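Grament tooling board > Perception > Pose drift near glass

kpaterson
Mar 23, 2022
Tracker loses scale when the wrist camera faces the glass partition. Feature budget is 2000 and most go on the ceiling strip.

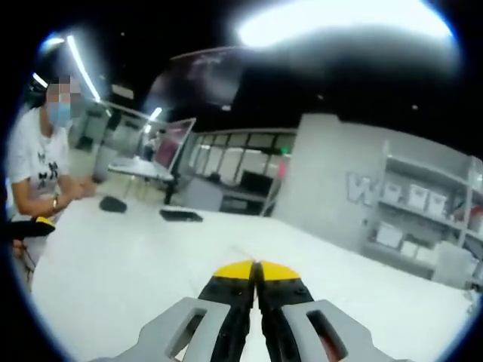
Jaws closed, table and glass ahead.

xluo
Mask the lights before extraction. Our planner rejects any jump over 8 mm.

kpaterson
Tried it. Session 3423 still drifts with the fingers open and more floor in view.

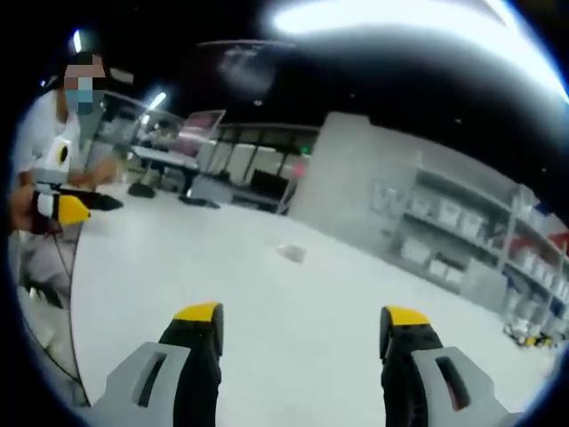 Mio Higuchi thinks the mask is a distraction and the IMU time offset should be fitted first.

xluo
Disagree. A bad offset would show up on fast turns only, and 3423 drifts when held still. Post the residuals.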